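Home | Research | Hardware | Opinion | Archive

October
By Dardo Orellana

Teaching a Grasp to Fail Less Often

Most learned grasping systems are trained on labels somebody had to supply. The Nostance method lets the robot supply them. The arm picks a point in the bin, closes its fingers, lifts, and logs success or failure from the width of the gripper. The log becomes the training set.

The result published by the Ristness lab concerns which point the arm should try. Earlier versions chose the location the network rated highest. That produced a lot of easy successes and very little new information. Nostance scores 256 candidate grasps per cycle and favors those on which its 2 networks disagree. In the lab's tests it matched the older method's final success rate with 40 percent fewer attempts.

The gains were uneven. Blocks lying apart on the bin floor were learned quickly under either method. Blocks touching side by side took longer, and most of the saving came from them - a finger has to enter a narrow gap, and small errors in angle push the neighbor instead. The authors report a weaker effect near the walls, where the arm's approach is limited and both networks tend to agree on a low score.

Training used red and green blocks of one general shape. Whether the disagreement signal holds up on mixed parts is still open.

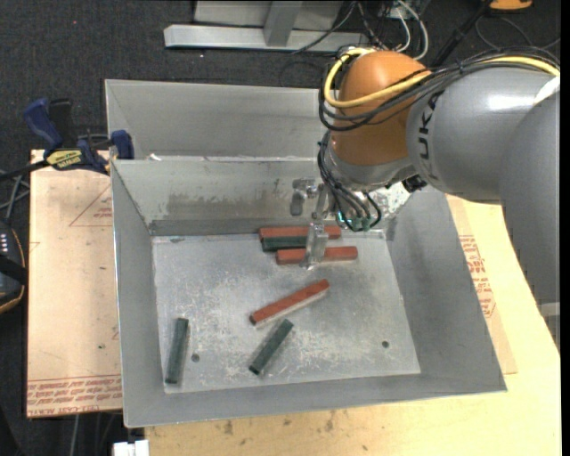
What the Comparison Leaves Out

The baseline, Nillier, was retrained for 30 hours on the same hardware but kept its original settings. A tuned Nillier might close part of the gap.

Comments

eichhorn_fan: Does the attempt count include dropped blocks?

M.T.: Yes, a drop is logged as a failure. See the appendix.

gearlash: Would like to see this on bolts.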